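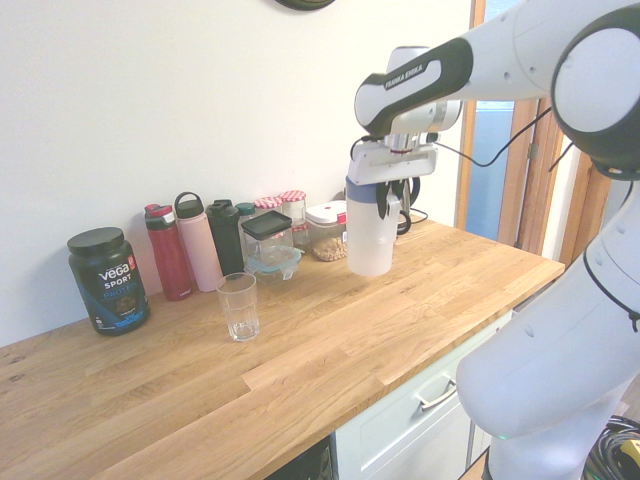
The trial agreement ran to 11 pages and Lempi Leinonen had read all of them twice. Clause 6 said the service would clear and sort a domestic worktop to the standard of a competent adult. The agreement did not define competent. She had underlined the word in pencil.

Rimlow charged by the month. The basic tier covered cups, bottles and lidded tubs. Glass was extra, and so was anything the customer described as sentimental. Magnus Pollock, who reviewed household services for the Skirnanwood tenants' bulletin, had taken the tier with glass, on the bulletin's account, for the whole of May.

"Payload is fine," he said. He was on the kitchen stool with the tablet on his knee. "Reach is fine. Grip force on a plastic cup is set low and it holds by the rim. I'd have gone for the body."

"The rim is thicker."

"Is it?"

"Usually."

He wrote that down as an open point.

Lempi worked for Hitstead, the firm that installed the arms and took the calls when they stopped. She had no share in what Magnus wrote, but her name went on the fault sheet, and the fault sheet had one line on it. On Thursday, between two and three in the morning, the arm had moved a cup from one end of the worktop to the other and back again. The log gave the job source as *scheduled*. The schedule was blank.

"Run it again," Magnus said.

She ran it again. The arm lifted, paused for the force check, travelled, lowered and let go. The log printed the start time, the end time and the word *complete*. She compared the joint values with the night run. They matched to the second decimal place, apart from the wrist, which had been turned a few degrees further towards the door.

"Could a customer do that by accident?"

"From the app, no. By hand, in guiding mode, yes. You hold the wrist, press both buttons and walk it where you want it. It stores the path."

"Who has guiding mode?"

"Anyone with the household code."

Magnus scrolled back through his notes. The flat belonged to Rezaul Bepari, who had agreed to lend his kitchen in exchange for the subscription. He worked nights at the Bhat depot and was never in before seven. His father-in-law, Vilho Partanen, had the back bedroom. Vilho was recorded in the survey as *occupant, non-user*.

Lempi opened the stored paths. There were 2 of them, both unnamed. The first was the night run. The second was shorter and slower, and stopped at a height of a little over a metre, well out from the counter, with the gripper closed. It held there for six minutes.

"What's at that position?" said Magnus.

She stood where the path ended and put her hand out. It was the height at which a seated person would take a cup.

Magnus looked at the stool he was sitting on. He got up and moved it back to the wall.

"Is it a fault?" he asked.

"The arm did what it was shown."

"That isn't one of the boxes."

She struck out the line on the fault sheet, initialled it, and went back to the tablet. The paths needed names or the next update would delete them. She typed *Vilho 1* and *Vilho 2*, and saved.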